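Awake at 5, so up to date with this before work.

Second week of the new handling rules at Sirkance and I am still not won over. The sheet has grown to 6 pages. Page one is about what counts as a "settled grasp", which somebody has defined as no visible slip for 3 seconds. Visible to whom? From the head view you can barely see a thumb. From the wrist you see nothing but product. I asked this in July and got told it was a matter of judgement, in which case why write it down as a number.

Anyway, the bottles and the film packs, both under the same rule: 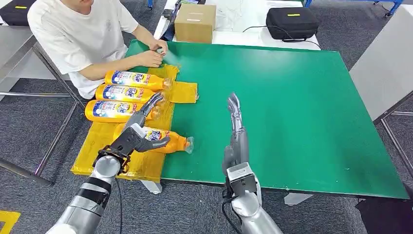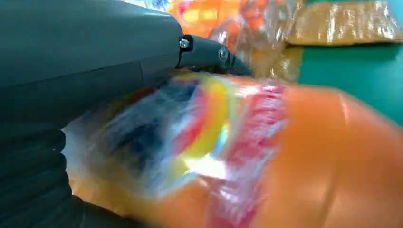
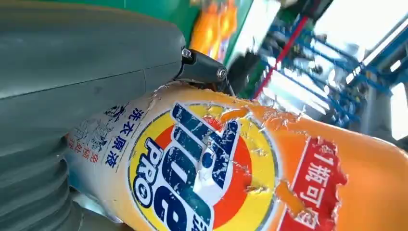
Torbjørn Moen reckons I'm asking too much of a document. His view is that a standard only has to get everybody wrong in the same direction, and then at least the results can be compared between us and the Mohmand people. He also said that if I wanted separate rules for film and for hard plastic I could write them myself, and that he'd read them.

Well, fine. I might. A bottle is a bottle, it has a neck and a cap and you can say where the fingers ought to go. Film bunches up. Glare goes all over the print and you can't say where the pack ends and the wrapping begins, and yet page four wants "full contact along the finger" ticked for both. I've started leaving that box blank and writing "can't tell" beside it. Consolacion Ambrosio sent two of my forms back for it. I sent them in again the same way.

The worn label business also bothers me. The rule says an item is to be retired when its marking is "no longer representative". Of what? A bottle in a shop hasn't been picked up 300 times. One in the back of somebody's laundry might look a good deal worse than ours. I'd keep the scuffed ones in and note the state of them, and I'd want the clean ones marked as clean too. At the moment we only write it down when it's bad, so any comparison is crooked from the start.

The part I do like is the bit on reach. Whoever is at the table has to be named on the form, and the arms don't move until that person has said so aloud. Simple, one sentence, you can tell if it was done. It came over from the old Clurkeck procedure and I'm told it has hardly been touched. The section after it, on speed near people, runs to a page and a half and I couldn't tell you what it wants. It says "reduced" four times and gives a figure once, in a footnote, for a different arm.

Efren wants a target of around 800 logged grasps before the rules are reviewed. I said review them now, while we remember what annoyed us. By 800 we'll all have our own little habits for getting around the silly bits and the review will find that everything is fine – I've seen that happen at Skania with the labelling guide, which went through without a comma changed.

Drafted half a page on film last night. Crossed out most of it. "Contact where it can be seen" is as far as I've got, and I can hear Torbjørn asking visible to whom.

Need to buy milk and ring the dentist. Ramil still has my good pen.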